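Lokero 핸드 키트 문의: 카드 집기 중 미끄러짐

상태: 답변 대기
작성: Amrit Landry
제품: Lokero 핸드 키트, 펌웨어 2.81

안녕하세요, 또 저예요! 지난번 케이블 건은 덕분에 잘 넘어갔고요, 이번엔 카드입니다. Losham 데모용으로 호텔 카드키 집는 동작을 돌리는 중인데, 500회 중 121회나 카드를 놓쳤어요ㅠㅠ 처음 한 시간은 멀쩡하다가 오후 3시쯤부터 슬슬 심해지더라고요.

엄지 끝으로 카드 왼쪽 아래를 누르고 나머지 손가락 두 개로 밑에서 받치는 자세예요. 매뉴얼의 '얇은 물체' 프리셋 그대로 썼습니다.

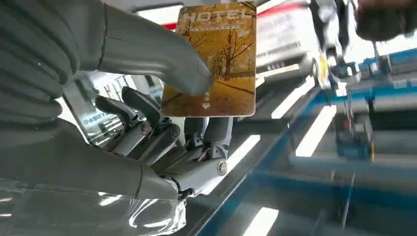 지금까지 해 본 것

1. 엄지 힘을 두 단계 올림. 놓치는 건 줄었는데 이번엔 카드가 휘어요. 플라스틱이라 좀 무섭습니다.
2. 영점 다시 잡음. 재부팅 직후 거의 81회까지는 괜찮다가 다시 시작됐어요.
3. Penner 제어기를 예비품으로 교체. 똑같아요.

궁금한 건 손끝 패드만 따로 살 수 있는지예요. Trarnmont 쪽 대리점은 손가락째 바꿔야 한다는데 견적이 꽤 세서요... 로그는 첨부했고, 11월 데모 전에만 해결되면 됩니다!

추가: 방금 엄지 접근 속도를 절반으로 낮춰 봤는데 조금 나은 것 같기도 해요. 밤새 돌려 보고 내일 결과 올릴게요.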